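Getting Cloudy Glasses Clear Again

If your glasses come out of the cupboard looking as though they've spent the winter in a garage, take heart!

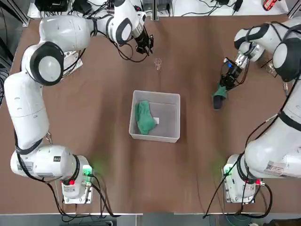 I love this job more than any other in the kitchen, partly because it costs next to nothing and partly because you get to hold the thing up to the window afterwards and feel terribly pleased with yourself. We moved to Vernville with a full set of my gran's tumblers, all sparkling, and by December they had gone the colour of skimmed milk. Hard water. The stuff that comes out of the taps here would fur up a teaspoon if you left it long enough.

First, find out what sort of cloudy you've got. Dab a little white vinegar on the outside of the glass with a fingertip, leave it for a minute and wipe. If there's a clear patch, it's limescale and it will all come off (hooray!). If nothing changes at all, the surface is probably etched, which happens after years of hot dishwasher cycles, and no amount of scrubbing brings that back. I keep my etched ones for toothbrushes and sweet peas.

The vinegar soak

Stand the glasses in a washing-up bowl with an old tea towel laid along the bottom so they don't knock together. Pour in equal parts white vinegar and warm water until they're covered. Warm, please, never boiling, especially with old or thin glass. Leave them for an hour, go and do something nicer, then rub each one round with a soft cloth and rinse well.

For tumblers that only need freshening up, 3 tablespoons of vinegar to 1000 ml of water is plenty.

Stubborn rings near the bottom want a paste of bicarbonate of soda and a few drops of water. Rub it in with your finger or an old toothbrush, gently, and it'll lift. Don't be tempted by the green side of the sponge! I did that once to a lovely little sherry glass and you can still see the scratches when the sun comes in.

Narrow necks, vases and decanters

Uncooked rice! A spoonful of it, a splash of vinegar, some warm water, your hand over the top, and swirl like mad. The rice gets into all the corners a brush can't reach. Tip it out through a sieve or you'll be fishing grains out of the plughole until teatime.

Drying

I used to leave everything on the rack and wonder why the spots came back. Now I do 6 glasses at a time, straight out of the rinse, with a clean linen cloth. Linen leaves far less fluff than cotton, and old linen is the best of all – mine is half a pillowcase from the Hosdale jumble sale and I wouldn't swap it for anything. Wash the cloth without fabric softener, which leaves a film on the glass.

Hold the glass by the base while you dry the bowl. Twisting the base one way and the rim the other is how stems get snapped, and I speak as someone who has snapped several.

Putting away

Rims up, if your cupboard shuts properly. The rim is the weakest bit and it's a shame to stand the whole weight on it. Don't stack tumblers unless they were made for stacking, and if two do get stuck, put cold water in the top one and stand the bottom one in warm water for a few minutes. They slide apart beautifully.

Next time I'll do teapots, tannin and all.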